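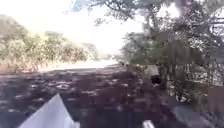
The track robot at Stundwood is called Otik, and I'd been promised a morning watching it do its rounds. What I got was a morning watching it being looked after, and I had a far better time!

Otik trundles up and down the estate tracks checking the surface, so it has to cope with whatever the ground and the light throw at it. Tree shade is the tricky bit. Dark blotches and bright specks all over the dirt can look a lot like holes if you're a robot (I've jumped over a few shadows myself), and most of the setting up goes into teaching it to keep its nerve.

The shed routine starts with a soft brush and a tub of cotton cloths. Dust gets into everything. The wheel hubs come first, then the seals round the battery hatch, then the camera glass, which is wiped last and with a fresh cloth. I was allowed to do the glass and felt ridiculously proud.

Next comes the bit I'd never have guessed at. The camera sits on a bracket made by Nolte, a little workshop over in Zestthorpe, and the bolts creep loose on rough ground. So out comes the torque wrench, and after that a checked board gets propped against the wall and Otik stares at it from a dozen angles until the numbers on the laptop settle down. Ours didn't settle. One bolt was a quarter turn out, and we had to go back to the beginning – more tea.

The logbook is a joy. It's a proper paper one with oily thumbprints, and the last entry put Otik at 1,863 kilometres. Tyres are looked at every 200, the drive belt every 300, and the bearings come out every 1,000 whether they're grumbling or not. There's a long, cross note about a squeak that ended up being a loose mudguard.

A new set of tyres is due in November, with a chunkier tread for the mud. I've asked if I can come back and help fit them.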